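Home | Games | Ask | Worst Of | Log in

Stuck at 286 of 300 coins in Grikdale. Is the game broken or am I?

Moschos
I've got all the coins the map shows and the counter won't budge from 286. Replayed the swamp twice, which is two more times than anyone should. The shop guy still calls me "newcomer." I'm almost 30 hours in.

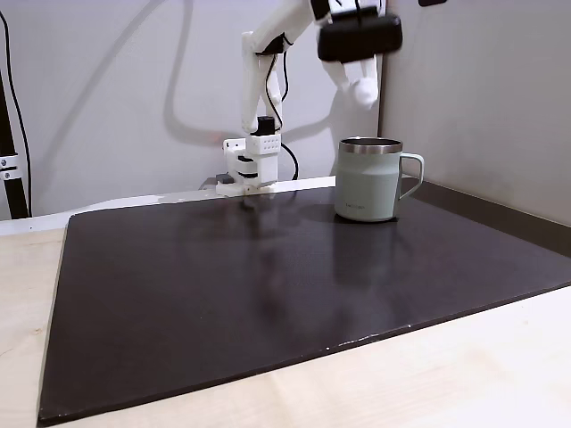 Fotini Konstantinidis
Both, probably. The last 14 are in the mine cart level, and the map doesn't show them until you've finished it without braking. Yes, that level. Yes, the one with the camera.

Save first, because it crashes if you pause on the bridge. 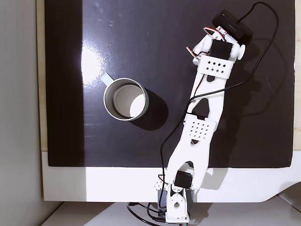 Retro Platformers Help Team

Charalambos Karras
She's right about the carts, but check your version too. On the old Cluvell disc the counter sticks if you talk to the frog before the swamp boss. You'd have to start over — sorry.

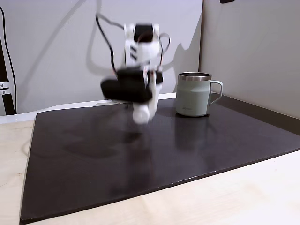 Desk, February

The reward for 100 percent is a hat. It clips through your head, and you can't take it off
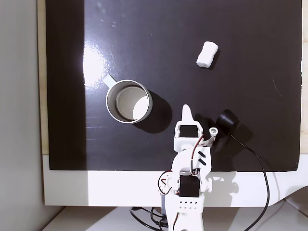

until the credits, so save the file under a new name if you care how the ending looks.

ziluretti
just play the sequel

Helpful (30) | 4 comments | Share
We use cookies. Accept | Manage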